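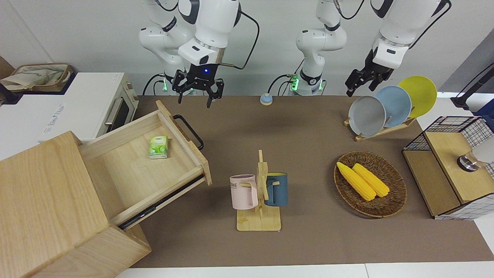
Both arms at the kitchen table, grippers open. Top drawer out.

Praltholm Cell Safety Review, October
Present: Kendra Bergeron (chair), Ayten Bozkurt, Blagoje Atanasov, Marlene McKinnon (minutes)
Apologies: Rhonda Charbonneau

1. Minutes of last meeting
Approved with no changes.

2. Left arm fault
Blagoje reported that the left arm stopped responding during a plate run and then dropped a plate when power was cut. The plate broke on the floor. No one was hurt. The log shows 2 missed heartbeats from the controller before the stop. Ayten found a worn connector on the cable at the base and has replaced it.
Marlene asked why the gripper let go. Blagoje said it opens on power loss by default. Kendra wants this changed before any more runs with plates or mugs.
Action: Blagoje to ask Jirnier for the hold-on-power-loss setting.

3. Drawer runs
Suspended until item 2 is closed. Ayten noted the cable has done 2,000 cycles and should be checked every 600 from now on. Agreed.
Action: Ayten to add the check to the log sheet.

4. Other business
None. Meeting closed at 4 p.m.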